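Paper cups at the Clelden book swap?

manriquez_fan71
So the December swap is going back to paper coffee cups. I liked the mugs! Anyone else?

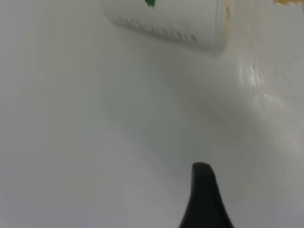
p. 273
inkydot
Nope, team paper. I washed 100 mugs last year – never again.

manriquez_fan71
I'd help wash, just ask me.

jikau_jo
Paper gets soggy if you sit and read for an hour, and I always do. I'm bringing my own mug (and my Ornport atlas to trade).

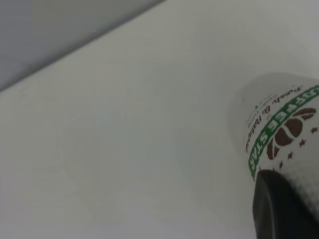
Food & Drink
inkydot
Fine, bring a mug, but you rinse it. Is the atlas the 1826 one??

jikau_jo
A reprint, sorry. Still want it?

inkydot
Yes! Save it for me – I'll be there at opening.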